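Home Articles Authors Search Previous Next

3. Gathering the Examples
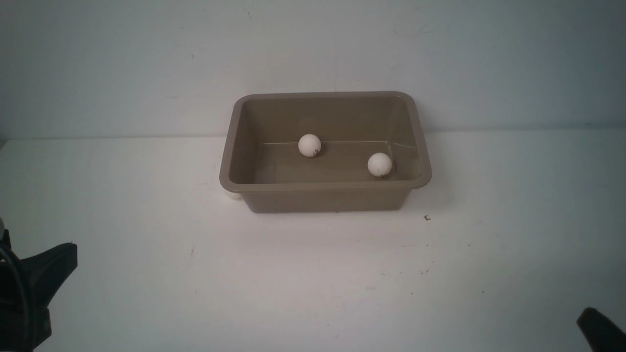
Figure 2. View from the head camera in the tub task, with two balls in the tub and parts of the black gripper hardware at the lower corners.

Most of our effort on the Tullimitz set went into small, plain tasks, and the tub task (Figure 2) soon became our favourite. An operator guides the arms to take a ball out of an open plastic tub or to put one in. It sounds easy, and for a person it is! For a learning system it's a wonderful problem. Balls roll when touched, the tub has walls that a finger can bump, and a grasp that works in the middle of the floor can fail beside the rim.

We recorded 1,962 examples of this task, shared among 8 operators. Each operator worked in blocks of 40 examples and then rested. Wai-kit Kuo wrote the recording software, Kabbaj, which stores the head view together with the joint positions and the operator's commands. Romana Vávra trained the operators and kept the written log.

3.1 Starting layouts

Early on we let operators place the balls wherever they liked. They were tidy people, and the balls kept ending up in the centre. From December we drew the starting layout from a list of 28, covering balls close to a wall, balls far apart and balls touching. The layout in Figure 2 has one ball near the back wall and the other further forward, near the right wall, with a clear gap between them. We're very fond of layouts like this one, where either ball is a fair first choice and different operators choose differently. We kept both choices in the set.

The balls carry dark marks, and we did not swap them for clean ones. Danica Vlček had argued for this from the start, and we now agree with her: a system trained only on spotless balls may learn more about whiteness than about shape. Small specks on the tabletop were treated in the same way.

3.2 What was kept

Failed grasps stayed in if the operator recovered without help. Some of these recoveries are lovely to watch, with the ball nudged along a wall until it could be pinched. We removed an example only when the recording had a gap or the operator asked for it to be dropped. Labels were checked by a second reader using the Ploder guide, and disagreements went back to the operator for a ruling.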